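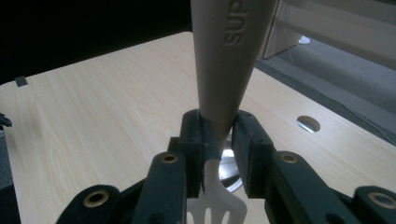 The slotted spatula, beige handle and all

I've been meaning to write about my kitchen drawer since February, which tells you something about how quickly things get done in this house! The drawer is the one to the left of the stove, the deep one that sticks, and for years it held every utensil I owned plus a fair number that I'm fairly sure I never bought.

So one rainy afternoon I pulled the whole thing out and tipped it onto the table. Out came the garlic press with the bent pin, a melon baller, the good tongs, the bad tongs, and 4 corn holders without a single partner among them. I made myself a cup of coffee and sat down with it all (this was a mistake, because I then spent most of an hour looking at things and remembering where they came from).

The white spatula with the slots went straight into the keep pile. I love it for eggs. The slots let the butter run back into the pan where it belongs, and the handle is long enough that my knuckles stay well clear of the heat. It's a plain smooth beige, a color I would never pick for myself, and it has raised letters on it that I had somehow never noticed until I started sorting. I suppose you don't read your spatula when the pancakes are ready to turn.

My friend Mavis Holloway gave it to me when I moved into my first apartment, along with a skillet and a handwritten card with her potato pancake recipe. The skillet is long gone, I'm sorry to say, but I still have the card, and I still make them the way she wrote it down: grate the potatoes, squeeze them in a dish towel until your arms give out, then add an egg, a spoonful of flour, half an onion and more salt than seems polite. Medium heat, plenty of oil, and leave them alone until the edges are brown. I always want to poke at them. Mavis says that's my whole trouble as a cook, and she may be right.

Anyway, the drawer! I bought a Stikberg divider for it, the kind that stretches to fit, and it took me two tries to get it in facing the right way. Turners and spatulas lie along the left side now, whisks and spoons in the middle, and the small fiddly things go up front in a little tray that used to hold paper clips. The ladle wouldn't lie flat no matter what I did, so it hangs on a hook by the window and looks quite pleased with itself.

I kept one set of tongs. I kept the melon baller too, although we had melon perhaps twice last summer and both times I cut it up with a knife. The rest went into a box by the back door, and Ismael Damasceno from across the street has already been through it and gone home with the garlic press, which he thinks he can fix. He's welcome to it!

The drawer still sticks. I rubbed a candle stub along the runners, as my grandmother used to do, and it helped for a day or so. Next I'm going to tackle the cupboard with the baking pans, so if anyone has a good way of storing muffin tins, please leave me a comment. Mine come down on my head every time I open the door.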